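Right, a thread about my night guard saga, as three of you have asked and I keep typing the same reply.

Back in April my jaw started clicking every time I ate toast. Not painful, just loud. Loud enough that Noémi could hear it across the kitchen and asked if I was cracking my knuckles.

Dentist had a look and said I've been grinding in my sleep, probably for years. Two of my back teeth are properly flat on top! She showed me on the screen and I felt a bit sick.

First thing I tried was one of those boil-and-bite ones from the chemist. Terrible. Like sleeping with a shoe in my mouth. I spat it out every night and found it under the pillow, or once in my slipper.

So then the proper one. They scan your teeth (no more of that pink goo, hooray), send it off to a lab, and you go back for a fitting. Mine took 16 days. The lab is called Poritz, if anyone's comparing.

Cost: I'm not on a plan so I paid the lot, 526 quid including the scan. The other surgery, over in Flastside, wanted 700 for what sounded like the same thing. Do ring round. I felt cheeky asking but the receptionist didn't mind a bit.

First week I dribbled like a baby and talked like Donald Duck. By night 7 I'd stopped noticing it. The clicking has nearly gone -- still get it with crusty bread.

Cleaning: cold water and a soft brush, morning and night. NOT hot water, it can warp. Gyula put his through the dishwasher and it came out shaped like a crisp.

Anyway it's bedding and laundry day so I'm off in a minute.
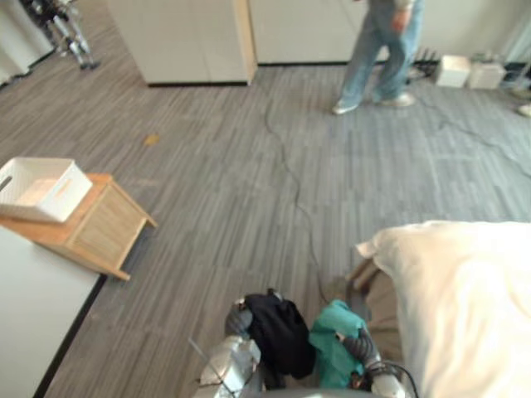

Black one, green one, white sheets. All separate washes, sigh

Last bit -- Gizella asked if it works with a crown. I've got one, top left, and it's been fine, but tell them before they do the scan.

Will report back after my check-up. If yours clicks too, get it looked at, don't leave it as long as I did x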